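Dec 22, 2018

Prop fruit, second look. The red grapes from Fasto came in with the Jiltitz order and I still don't believe the catalog, which says they pass for real at arm's length. Whose arm? Under our lights the berries shine like candy. Real grapes have that dusty bloom on them and these have none.

Price is another sore point. 574 for the box, against 400 for the Khaemba fruit we bought in April, and the Khaemba pears at least had a dull skin. The Fasto sheet claims a "natural drape" when the bunch is lifted by the stem. It does hang in two lumps, a big one and a small one. I'd call that a split bunch and I'm not sure a shopper would pick it.

The purple bowl with the wavy rim stays for now. I don't love it under dark red. Everything goes muddy where the plastic folds. Would like to try the grapes on plain white china before anyone signs off on the display plan.

Grapes and the white tabletop, both times.

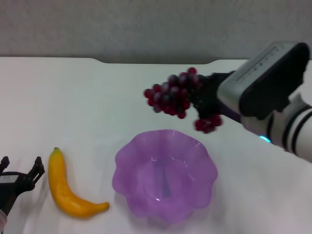
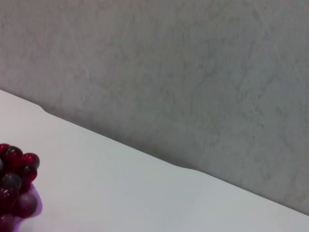 Can the shine be taken down without ruining the berries? Probably, with a light dusting of cornstarch or a matte spray, tried first on one berry at the back of the bunch.

I have my doubts about the spray. Dirano sells one that is supposed to be safe on soft plastic, but their last "safe" product left the lemons tacky for a week and we ended up throwing them out. Cornstarch is cheap and wipes off, so start there. If it cakes in between the berries, stop and write it down here. Don't just wash it and put it back on the shelf.

Other things to check before ordering more:
- do berries pull off the stem if the bunch is picked up a lot
- does the red rub off on a white cloth
- is the second color (green, item 1798) any less shiny

Not ordering the green until the first two are answered. The tabletop shows every smudge too, wipe it first or the cloth test means nothing.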